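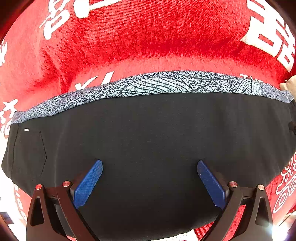

Home News Appeals Events Contact

Witnesses sought after Alhassan Road burglaries

Police want to hear from anyone who was near Alhassan Road in the early hours of 25 June 2023, when four garages were broken into behind the Turier flats. Tools and two bicycles were taken.

Sipho Ndlovu, who lives at number 114, lost a bicycle worth £600. He heard a van pull away but did not see it. "I thought it was a delivery for the bakery," he said.

Officers are asking residents of Otow Close to check doorbell recordings and to keep anything that shows a vehicle, even if it seems unimportant.

Man-lok Chuang of the Lotitz residents' group will have free padlocks and marking pens at the hall on 6 July. Please bring your frame number if you would like your bicycle added to the register.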